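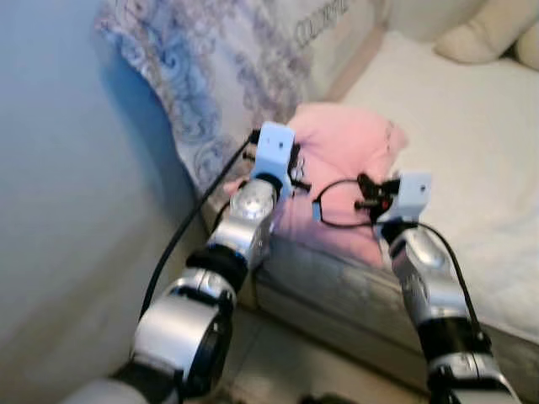 Cullside, 26th July

Bed tips. Been promising these since February, so quick, between loads.

Strip everything first. Don't peel one corner, go answer the door, come back and peel another. All of it off, onto the floor or in a basket, pillowcases too. Pillowcases get left behind more than anything else. Run a hand down inside each one before it goes in the wash - I have washed a remote, two socks and a paperback that way.

Small stuff left on the edge of the bed. The pink thing bunched up on the side of the mattress, case in point. Half a minute to fold, and it sits there all morning getting more creased. Fold it or hang it before you touch the sheet. If you make the bed around it you'll only move it four times and end up putting it on the chair, and we all know about the chair.

Soft light-colored cloth creases fast when it's bunched. If it's already crumpled, give it one hard snap from two corners, lay it flat on the bed, smooth from the middle out with the side of your hand. Mostly that's enough. If not, damp hands, smooth again, leave it ten minutes. Iron only if company's coming.

Pink and white. Wash them apart the first few times. A new pink anything will turn a white sheet a sad sort of peach. After three or four washes on cold you can risk it. Test - wet a corner, press it hard in a white paper towel, look at the towel. Any color, keep it out of the white load.

Now the mattress while it's bare. Vacuum the top with the upholstery tool, slow, then the seams, then the sides. People skip the sides. That silvery gray kind of fabric hides dust really well, you won't see it until you wipe with a damp white rag and then you'll see it all right. Barely damp. Wring the rag until your hands complain. Wipe downward, one panel at a time, dry cloth right behind it. No soaking, ever, a wet mattress takes days and smells for longer.

For a spot on the side panel I use Skinix, a little on the rag, dab, dont rub. Rubbing makes fabric with any shine to it go dull in a circle and then you have a stain AND a circle. Try it low down near the floor first. Prultix I tried too, it works but the smell, no thanks, window open all night.

Baking soda on top if it's been a hot month. Sift it through a kitchen strainer so it doesn't clump. Leave it 40 minutes, vacuum. Longer is better if you've got the time, I never do.

Sheets. Plain white wins for me. You can see what's on it, you can bleach it, and when one wears out you buy another and it matches. Thread count, don't get talked into 600 unless you like the feel. I had one set like that and it took forever on the line. The plain ones from Górecki, the linen place by the bus station, have held up fine and they were half the price.

Getting the fitted one on:

- Find the label. On most of mine it goes bottom right. Check yours once and then sew a thread on that corner in some color you'll notice.
- Do a top corner, then the bottom corner diagonal from it. Then the other two. Going round in order is why the last one pops off.
- Tuck the elastic well under, a whole hand's depth. If there's mattress showing down the side that's OK if it's even, but if it rides up overnight the sheet's too shallow. Clips or a deeper sheet.
- Smooth from the center. Any wrinkle you leave now you'll feel at 3 a.m.

Flat sheet, print or seam side down, hem at the head. Tuck only the foot. Hospital corners if you like them, I do the left and get bored.

Patterned stuff at the head. One loud thing per bed. A big paisley in purple and gray on a white background goes with nearly anything plain, and the busy swirls hide a small mark until wash day, lets be honest. Wash prints inside out, cold, and out of direct sun on the line or the lavender parts go first. Zip or button the cover shut before it goes in or you'll find every sock in the house inside it.

Plump a pillow from the ends, not the middle. Grab both short sides and push together like an accordion, turn it, again. Flat after that? Dryer on low, two clean tennis balls, 20 minutes. Check the tag first as some foam ones can't go in at all.

Cords near the bed. Lamp, charger, whatever. Get them off the bedding before you shake out a sheet. I pulled a lamp clean off the nightstand doing it the other way. Run them down the wall side if there's room, and don't let them get pinched between mattress and frame.

Folding the spare set: everything goes inside one of its own pillowcases, fitted sheet folded badly included. No more hunting. Stack the bundles by bed size and put a strip of masking tape on the shelf edge with the size on it. I paid 79 cents for the tape and it's lasted three years.

Oh and airing. Pull the covers all the way back when you get up, leave it through breakfast, make it after. Making it the second you're out just shuts the damp in. Window open a crack even in winter.

Rotating the matress - head to foot, every few months, when you change the smoke alarm batteries or whatever you'll remember. Get a second person. If you have to do it alone, pull the bed out from the wall first and spin it flat a bit at a time, don't lift.

Dryer's buzzing. Closets next time, I hope.

Comments (5)

The diagonal corner thing!! I've been going around in a circle for years and swearing at the fourth corner. Thank you, thank you

Does the baking soda not get down in the seams? Mine left white lines.

reply: Yes if you pour it. Sift, thin layer, and use the crevice tool after. Old dry paintbrush for whatever's left.

Disagree on white sheets, we have two dogs. Gray all the way. The pillowcase bundle is a good one though, did ours last night and got a whole shelf back.

Is Górecki still open Saturdays? Went by and the shutter was down. Also my paisley cover faded on one side only, now I know why, it was the line by the garage.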